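The result came in at the Odera lab a little before midnight. Out of 1,176 trials, the new policy had failed 18. She read the number twice and went to look at the failures.

The method was simple enough to fit on a card. Before every reach, the arm had to stop and guess where its own guess would be wrong. If the doubt was too high, it looked again. The group in Trastska had tried the same thing in February with a fixed threshold and given up. Hers moved with the task.

She opened trial 7 and let it run to the pause.
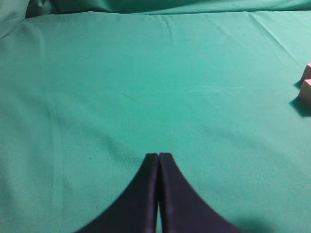 *Fingers together, both blocks at the right edge of the view.*

The doubt score climbed, held, and climbed again. She had seen people do this in kitchens, standing with a hand out, trying to remember what they came for.

Trial 8 was the same, only longer. She wrote "waits too long" in the log, then crossed out "too." The paper for Brorkia had a column for success and a column for failure — there was no column for waiting. She drew one in by hand, down the margin, and started filling it from the top.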